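The slow business of growing a tendon

On the second floor of a former seed warehouse in Steltthorpe, a row of clear plastic chambers sits inside an incubator, and in each one a strip of tissue no thicker than a bootlace is being pulled. The pull is small, a stretch of a few per cent, and it is followed by a rest. Then it comes again. The strips will be treated this way day and night until they are taken out and tested to breaking point.

The machine doing the pulling is called Loltulus. It was built by Balthasar Ruchti, a mechanical engineer who spent the first part of his career designing valves for dairy plants, and it has gone through four versions. The present one can stretch, twist and relax each sample on its own schedule. The first could only stretch, and it leaked.

Tendons join muscle to bone. They are made mostly of collagen, a protein that forms long fibres, and in a healthy tendon those fibres lie side by side along the line of pull. When a tendon tears and heals, the new tissue tends to be laid down in a tangle. It holds, but it is weaker and stiffer than what was there before, and it is more likely to tear again.

Surgeons can stitch the ends together or borrow a piece from elsewhere in the body. Both methods are well tried. Neither gives back the original arrangement of fibres, and borrowing a piece leaves the patient with a second wound.

The Steltthorpe group wants to grow a replacement in the laboratory that has its fibres lined up from the start. The cells that make collagen respond to force. Leave them slack in a dish and they wander about and produce very little. Hold them under tension and they turn to face along it, and the collagen they put out follows.

"We knew that much when we began," Ruchti says. "What we didn't know was how much force, how often, and when to stop. That is what all the money has gone on."

The group's first long trial used 153 strips, all pulled at the same rate for the same number of weeks. Most came out well aligned and far too weak. A second trial, with 199 strips, varied the length of the rest between pulls. The strips that were given longer rests did better, and the strongest came from chambers where the machine stood still for most of the day.

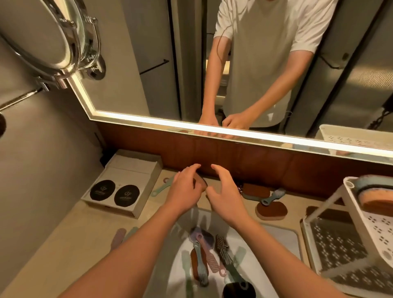

Oľga Pešek, the cell biologist on the project, was not surprised by this. Cells need time to build, she says, and a cell that is being tugged all the time spends its effort holding on. She had argued for longer rests from the beginning and was overruled, partly because the early software could not count past a certain number of seconds without resetting itself.

Pešek looks after the living side of the work. The cells arrive frozen and are thawed, fed and multiplied before they are mixed into a soft gel and poured around two posts. Over several days they pull the gel tight between the posts. If a batch is contaminated, it has to be thrown out, and every chamber that held it has to be stripped down and sterilised. This happened in December, when a faulty seal on one feed line cost the group a whole run.

The seals now come from a small firm called Gitach, which makes parts for brewing equipment and had never supplied a laboratory before. They are cheaper than the old ones and they have not failed so far. Ruchti keeps a box of the old ones on his desk and hands them to visitors to squeeze.

Strength is still the main difficulty. A strip has to survive handling and stitching, and then the first weeks inside a moving limb. The group stretches its finished samples on a bench tester that Ruchti named Miyazaki, after the street he lived on as a student -- the name is written across the casing in marker pen. The best samples so far carry a fraction of the load a natural tendon of the same width would bear. They have improved with each trial, but the gains have been getting smaller.

One answer may be to stop trying to finish the job in the incubator. Pešek would like to put in a strip that is well aligned but only partly grown, protected by a temporary sleeve, and let the body complete it. The sleeve would carry the load at first and dissolve as the tissue took over. Ruchti has made several sleeves from a knitted thread and is not happy with any of them. They fray at the ends, where the stitches go.

There is also the question of time. A strip takes weeks to grow, and someone with a torn tendon would prefer not to wait that long. Using donor cells would allow strips to be grown in advance and stored, but freezing seems to damage the collagen, and the group has only begun to look at why.

The next trial will use 125 strips, fewer than Ruchti wanted. He had asked for 200, which would have meant a second incubator and somewhere to put it. The chambers are being cleaned now, and the first gels are due to be poured once the new batch of cells has grown enough to fill them.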